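Bornora Fellowship Guide
Section 4: Preparing and Leading the Foot Washing Service
Revised 5/2/23

This section is for leaders at the Woststead and Sevthorpe congregations. The reading is John 13:1-17 and should be given in full.

4.1 Before the service

1. Confirm the date with the church office. Services are normally held on Maundy Thursday evening and once more in June.
2. Appoint two readers and one person to lead prayer. Readers should receive the passage in advance.
3. Arrange chairs in facing pairs. The Sevthorpe hall seats 75 in this layout. The main room at Woststead seats 200.
4. Set a basin, a pitcher and a folded towel beside each pair.
5. Fill the pitchers with warm water no more than 20 minutes before the opening hymn.

Note: Participation is voluntary. Those who prefer to remain seated in prayer must not be asked for a reason.

Caution: Keep basins and pitchers out of the center aisle. Wipe up spills at once.

4.2 During the service

1. Open with prayer and a short silence.
2. Read verses 1 through 11. Pause before continuing.
3. Read verses 12 through 17. The leader may speak briefly on the command of Jesus that His disciples wash one another's feet.
4. Invite participants to begin. The leader takes part with everyone else and is served as well as serving.
5. Each person pours water over the feet of the other, dries them, and offers a blessing. Suggested words: "The Lord who served us make you glad to serve."

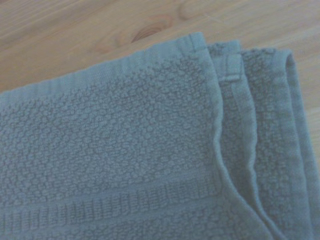 6. When all have finished, sing one hymn without accompaniment.
7. Close with the Lord's Prayer.

Note: Hand washing may be offered to anyone who cannot comfortably remove shoes or bend. The same blessing is used.

4.3 After the service

1. Empty the basins outdoors or in the utility sink.
2. Place used towels in the laundry bin. Do not return them to the linen cupboard.
3. Record attendance in the service book.

Questions about the order of service should be sent to Balakrishnan Shetty. Requests for extra basins go to Manikandan Venkataraman at the Woststead office.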